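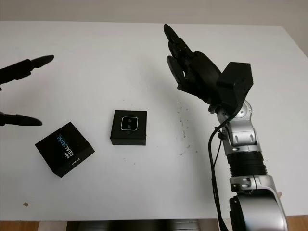
Every few years somebody decides the corner shop should sell more electronics. The latest push is phone accessories: cables, car chargers, earbuds and power banks, all hung on a smart black bay near the register with its own lighting. The reps call it a destination. I've had one in my shop in Gullbridge since January and I'd call it a bay.

The pitch goes like this. Everyone has a phone, phones go flat, cables fray, so everyone who walks in is a customer. Margins are far better than on milk or bread. The supplier puts in the stand, fills it, and comes by to tidy it. What's to lose?

Space, for a start. The metre beside my register used to hold gum, mints, lighters and a few cheap toys. It was an ugly bit of shelving and it paid its way every day of the week. The bay that replaced it carries 80 lines, and a good half of them have never been scanned except by me at stocktake.

The supplier's brochure says to judge a bay on dollars per sale. Of course it does. A $35 charger looks wonderful next to a $2 packet of mints if you only look at the docket it appears on. Look at the whole month and the colour drains out of it. Over the first three months my accessory bay took $3,340. That sounded respectable until I pulled up the same stretch a year earlier and found the gum and mints had done better, with less money tied up on the hooks and no box of faulty returns under the counter.

The returns deserve a paragraph of their own. If someone doesn't like a chocolate bar, they don't buy it again. If a cable stops working, they bring it back with the packaging gone and the receipt gone, and they're cross, because they've been cut off from the world since lunchtime. Fair enough, too. The law says they're entitled to a product that works. But it's my nineteen-year-old on the evening shift who has to work out whether it's a dud or the dog's been at it, and the credit from the supplier turns up weeks later, when it turns up.

Then there's the range. Cesetti, whose stand I took, sells its cables in three tiers, and I've asked twice what a customer gets for the extra $12 between the bottom and the middle. The first answer was braiding. The second was "confidence". Their Plumari power bank, the hero of the bay according to the header card, comes in five colours. I sell the black one. The other four are there to make the black one look like part of a family.
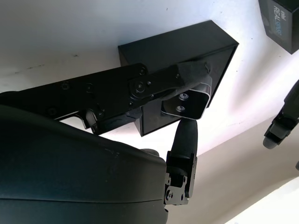 *A black finger with a rounded tip, on a bracket with several holes in it.*

I'm told the data is on the suppliers' side. Tamošiūnaitė, the consultancy behind the slides we were all shown, surveyed 825 shoppers and reported that a clear majority would "consider" buying a phone accessory at their local convenience store. I would consider buying a boat. What people will tell a stranger with a clipboard and what they'll do at six o'clock with a litre of milk under one arm are separate matters, and anyone who has worked behind a counter knows which one pays the power bill.

To be fair, there is a business in here somewhere. Arnulfo Ayala runs a servo out on the highway and he swears by his accessories. I believe him. His customers are four hours from home, the kids are fighting over the one working charger, and the next town is a long way off. He sells car chargers the way I sell umbrellas when it rains. He also threw out the stand. He keeps six lines in a plastic tub beside the till, hand-priced, and he chose all six himself.

What I object to is the assumption that what works for Arnulfo will work for a shop where most of the trade lives within walking distance and has a drawer full of cables at home. The planogram I was sent is the same one he was sent. The supplier gets 80 lines into both stores and calls it a rollout, and if two-thirds of it gathers dust, the dust is ours.

So I've asked for a smaller stand. The rep is "taking it back to the business". In the meantime I've cleared two rows of earbuds at the bottom and put the mints back, and I'd suggest anyone else with one of these bays check their own sales by line before they sign up for the spring refresh. Ask who owns the stock that doesn't move, too. My agreement covers that on page four, in much smaller type than the bit about margin.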